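Home Courses Student Work Archive Contact
Search this site Enter keywords Go
Print this page
E-mail this page to a friend

Does the Room Change the Reading? A Project Report on Noise, Light and Studying

13 September 2026

So my project started with an argument in the Rudd Hall kitchen. One of my housemates swears she can only read in a loud place, and I'm the opposite: I can lose a whole paragraph to a refrigerator hum. We went back and forth for most of a dinner, and by the end I had a topic for my summer methods class, which I badly needed, as the proposal was due the next morning.

The question I wrote down was pretty simple. If you give people the same kind of reading in different rooms, do they remember more in the quiet one? My instructor's only comment on the proposal was "smaller, please," so I dropped the parts about music, coffee and time of day (I still want to do the coffee one!) and kept noise, with light as a side question.

I picked 3 rooms I could get into without begging. The first was the reading room on the top floor of the Atia library, which has carpet and thick doors and gets scary quiet. The second was the lounge at Rudd, with the vending machines and a TV that's always on. The third was the cafe next to the bus loop, which I chose mostly for the muffins. I'd wanted the laundry room too but it was too hot in July to ask anyone to sit in there.

For the readings I used short articles from old nature magazines, things like how eels travel and why some lakes turn pink. I wanted topics most people hadn't studied, so nobody would have a head start. I cut each one down until it took me six minutes to read out loud at a normal speed, which was my homemade way of keeping them even. Then I wrote recall sheets to go with them. Writing those was the hardest part of the whole summer and I threw out a lot of bad ones. My first eel sheet could be filled in by anybody who'd ever heard of an eel. 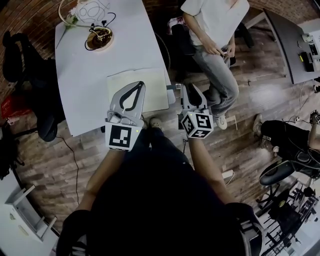
Getting people to sign up was easier than I expected. I put a sheet on the board by the mailboxes and offered a granola bar, and I had 30 names before I had to take it down. They were mostly other summer students, plus a few people who work on campus. Everyone did all the rooms, one reading in each, and I mixed up the order so the library wasn't always first. I used a paper chart for that. I tried a spreadsheet, got lost in it, and went back to the chart.

For sound I used a little Prostar meter from the equipment desk. It's a basic thing with a dial and a switch, and I set it on the table next to each reader and wrote down where the needle mostly sat. The needle jumps around a lot in the cafe. Every time the milk steamer goes it swings way over, and then somebody drops a spoon. I ended up writing a low and a high for each sitting and using the middle. I know that's rough, and I'll come back to it.

Scoring was out of 100 because I like a number I can picture. I scored every sheet twice, with a few days between so I wouldn't remember what I'd put, and where my two scores didn't match I took the lower one. That happened more with the pink lakes than with the others. People write such long answers about pink lakes.

Okay, results. The library did come out ahead, and I was ready to walk back into that kitchen and gloat, but the gap was a lot smaller than I thought it would be. The lounge was the worst by a clear margin and the cafe landed pretty close to the library. And the cafe was the loudest of all of them on the meter! I checked my notes over and over because I figured I'd swapped two columns. I hadn't.

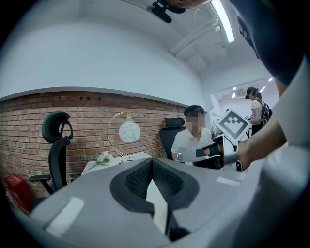 My best guess is that it's the talking. In the cafe there's so much going on that you can't pick out any one conversation, it all turns into a kind of wash. In the lounge there's one TV, and it's saying actual sentences, and your brain goes and listens to them whether you want it to or not. A few people wrote bits of the TV program on their recall sheets without noticing. One eel answer had a kitchen remodel in it. I did find a couple of textbook chapters saying that speech you can understand is harder to ignore than plain noise, so I don't feel too far out on a limb here, but my project wasn't set up to prove it.

I also asked everyone to say how well they thought they'd done, before I scored anything. That might be my favorite part. Almost everybody guessed the library was their best by a mile, even the ones who did better over their muffin. My housmate (who was a reader too, I couldn't keep her out) guessed the lounge and got her lowest score there. She says the TV was on the wrong channel.

The light question didn't really go anywhere. I wrote down whether each seat was by a window, under a lamp or under ceiling lights, and then found I had way too few people in each group to say anything. What I can say is that people complained about light much less than I expected, and they complained about chairs constantly. If I did this over I'd ask about chairs on purpose. Wall and ceiling color is the other thing I skipped and wish I hadn't. A workroom with white upper walls and a white ceiling, like the one in the photo just below, feels very different to sit down in than the cafe with its dark paneling, and I have no idea if that feeling does anything to your reading. 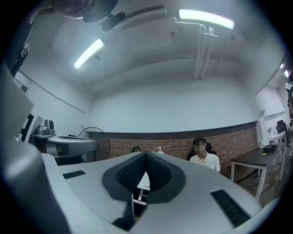 There are plenty of weak spots in what I did, and my class found most of them during my talk. The readers knew what the project was about, so they may have tried harder in the quiet room. I scored everything myself. The rooms differ in a hundred ways besides sound: the cafe smells like toast, the library is freezing, and the lounge couch swallows you. A better version would keep everybody in one room and change only what they hear. Any bare room would do for that, even the kind of white-walled office or workshop you see here, with speakers and a recording of the cafe, then a recording of the TV, then nothing. The language lab might lend me speakers. I haven't asked yet.

The meter is the other weak spot. Taking the middle of a low and a high makes a steady hum look the same as long quiet with a crash in it, and I don't think those feel the same at all when you're reading. There's a newer one at the desk that keeps a running record, but it was checked out the whole time I was working.

I've put in for a small Fudine grant to do the one-room version next term. If it comes through I'll need readers again, and the sign-up sheet will be in the same place by the mailboxes. Same granola bars, too, unless people want the peanut butter kind. The recall sheets and my order chart are in a folder at the front desk in Rudd if anyone in the class wants to borrow them. Please put the eel one back, it's my only clean copy.

Print this page
E-mail this page to a friend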